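Section 3. Setting up the picture on the Rudov teaching display

Revised April 19, 2023

Before you start this section, the display must be already fixed on the wall with the Zaltwood bracket and the power cable must be connected. If the bracket is still loose, please go back to Section 2 and finish it first. The adjustments below are made with the display in its final place, with the light that you will have during the lessons.

You will need the remote control, the computer of the teacher and the connection box (Rerkell). A small soft cloth is also useful. Do not use paper towels on the screen, they leave fine scratches.

3.1 First start

1. Press the power button on the lower right side of the display and hold it until the light becomes green. On a new display the first start takes longer than the next ones.
2. Choose the language. You can change it later in the menu General.
3. Choose Room use. The display asks for Home or Classroom. Please choose Classroom, also if the room is small. In Home the display makes the colors stronger by itself, and pale things lose their detail.
4. Connect the connection box to input 2. Input 1 is reserved for the service technician.
5. Wait until the name of the computer comes on the screen, then press OK.

Note: If the message "No signal" stays, take the cable out of the connection box and put it in again with the computer switched on. Do not pull on the cable itself, hold the plug.

3.2 Brightness and contrast

Leave the display on for some 9 minutes before you change anything. A cold panel looks darker than it is, and you would correct it too much.

1. Close the curtains in the same way as for a normal lesson.
2. Open Menu, then Picture, then Brightness.
3. Put a picture with very dark and very pale areas on the screen. 
4. Lower the brightness until the black parts look black, then go back up by two steps.
5. Open Contrast. Raise it slowly and look at the shiny places. When they become flat white spots without any shape, you are too high.
6. Walk to the last row and look again. Reflections from a window are often seen only from there.

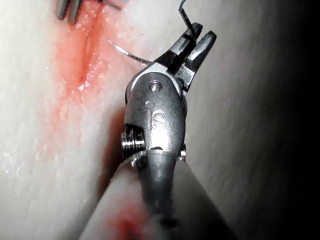
Curved needle in the jaws, close view. Next, a tied knot beside the incision. 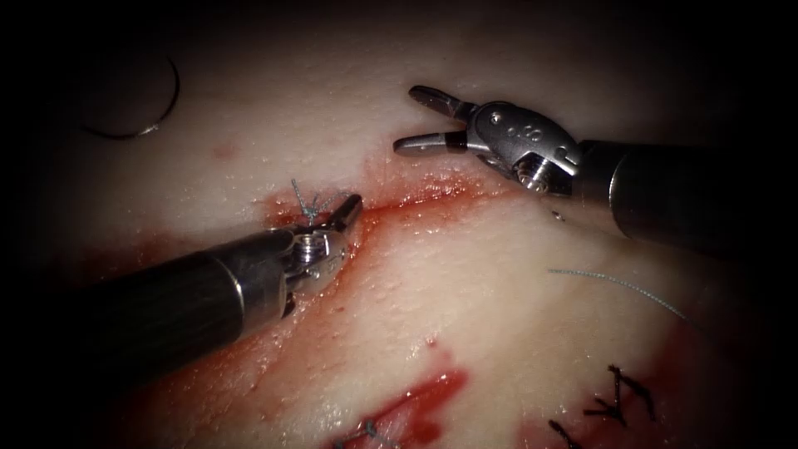

7. Press Save. If you leave the menu with the Back button, the values are lost and the display returns to the last saved ones.

Caution: Do not raise the Backlight value above 200 for a whole day of lessons. The panel becomes warm and the fan will be heard in the first row.

3.3 Colors

The factory colors are good for most rooms. Change them only if white paper looks yellow or blue on the screen.

1. Open Picture, then Color temperature, and choose Neutral.
2. Show an empty white page from the computer.
3. Hold a sheet of white paper near the screen – do not touch the glass with it – and compare.
4. If the screen is more blue than the paper, choose Warm 1. If it is more yellow, choose Cool 1. Warm 2 and Cool 2 are very strong and are meant for rooms with colored lamps.
5. Save the values in the same way as before.

Note: Switch off the function Auto Color. It reacts to each new slide, and the students see the color move when you go forward and back.

3.4 Edges and size

Sometimes a part of the slide is missing at the sides, or there is a black border which was not in the original.

1. Open Picture, then Size, and choose Original.
2. If a border stays only on one side, open Position and move the picture with the arrow keys.
3. If a border stays on all sides, check the file first. Many recordings have a dark border of their own, and the display can not remove it without cutting also the useful part.
4. Check that the clock of the computer can be read in the corner.

3.5 Saving the room profile

When all the values are good, you can keep them as a profile. The display has place for 9 profiles.

1. Open General, then Profiles, then New.
2. Give a name with the room in it. Names with only a date are hard to recognize later.
3. Press Save and switch the display off and on one time. The profile must come back by itself.
4. To copy the profile to another display, put a memory stick in the side port and choose Export. The Uzor software on the teacher's computer can read this file too, if it was updated after December.

Caution: Do not remove the memory stick while the small orange light is on.

For the sound settings, see Section 4.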